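Chapter 7
Working at Height

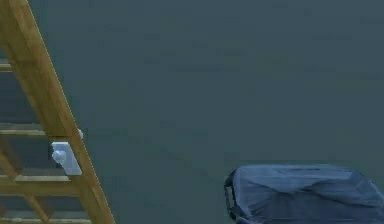 Figure 7.1 Side rail and rungs of a leaning wooden ladder.

Macario Barajas had painted houses for 23 years when he fell from the fourth rung of a ladder he used every week. The fall broke his wrist and kept him off work for 40 days. The ladder had no defect. He had set it on a sloping driveway in Alvarado and reached too far to the side.

Falls like his are common in the building trades, and many happen at low heights. A worker who would never step onto a roof without a harness may climb a short ladder with a paint can in one hand. Short jobs get less planning than long ones.

This chapter covers the equipment used to reach work above the floor: ladders, step platforms, scaffolds, and lifts. Section 7.1 deals with choosing between them. Section 7.2 explains load ratings and how to add up the weight of a worker, clothing, tools, and materials. Section 7.3 covers setup, including the four-to-one rule for leaning ladders: for every four feet of height to the upper support, the base stands one foot out from the wall.

Inspection and storage are treated in Section 7.4. Wooden ladders need their own checks for cracks, rot, and loose rungs, and should not be painted, as paint can hide damage.

Key terms
rail
rung
load rating
three points of contact
tie-off

Before you read, review the section on body mechanics in Chapter 3.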